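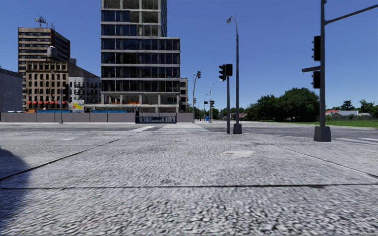
Paved corner with crosswalk and signal pole, rendered

Wosbridge Rentals: a table of vacation condo listings, one row per unit. Version 2, 24 Aug 2018.

Rows: 3,000
Columns: 13

Fields cover bedrooms, baths, nightly rate and minimum stay. Rates are in dollars, before cleaning fees.

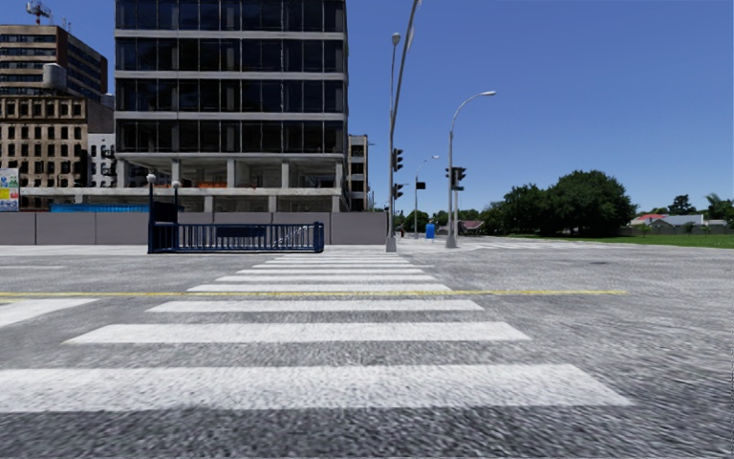

Blank rates mean the owner asks guests to inquire – do not read them as zero.
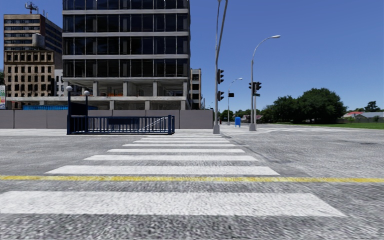 The walk_min field is minutes on foot to the nearest shops. Crossing a wide road with a zebra crosswalk like this one adds no extra time.

Contact: Adesuwa Amadi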